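Community Help > Kitchen and Catering > Beverage Equipment

Dispenser tap slows to a trickle, cup only part full
Posted by Bumell, 8 Oct 2022

We run a self-serve drinks table with a row of dispensers on chrome bases, each over a stainless drip tray with a slotted grate. The dark one is used for coffee. It pours properly when full, then slows badly once the level drops. I've descaled the tap and replaced the seat washer, no change. Water in the glass unit runs fine to the bottom.
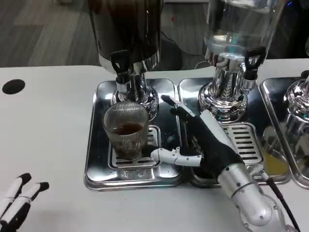

Flow rate from a gravity tap depends on the height of liquid above the outlet, so some drop-off is normal, but the coffee unit is far worse than its neighbour. The taps look to be the same pattern, a black handle over a short chrome spout, so I expected similar behaviour. A cup set on the grate under the coffee spout, as it is there, takes 80 seconds to fill late in the morning. The fill in August took 12. Is this the tap, the lid or the coffee?

Lornis
1,807 posts

Check the lid vent first. A sealed container pulls a partial vacuum as it empties and the flow drops off. Loosen the lid a quarter turn with the tap open. If the stream picks up straight away, the vent is blocked. Clear it with a pipe cleaner and hot water.

If there's no change, drain the unit and take the tap off from inside. Fine grounds settle at the outlet and pack behind the valve, where descaler won't shift them. Soak the tap body in coffee equipment cleaner, rinse, and refit with the washers in their original order. Hand tight only. Over-tightening distorts the seat and you'll have a drip as well.

For comparing the units, use the same cup each time and hold the lever fully open. A partly open lever will give you a meaningless figure.
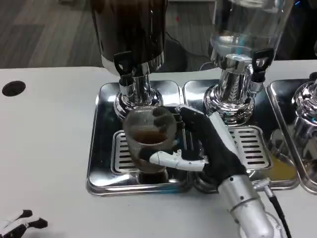
Ribbed cup under the coffee tap, small amount in the bottom.

Tak

Had the same thing with ours. It was the paper filter, coffee was coming through cloudy. Changed to a finer grade.

Vandar

Agree with Lornis on the vent. Also pull the trays and wash them separately while the unit is drained. On ours the grates lift out, and coffee residue collects under them at the corners. Replacement tap washers are sold in packs of 2, so keep the spare.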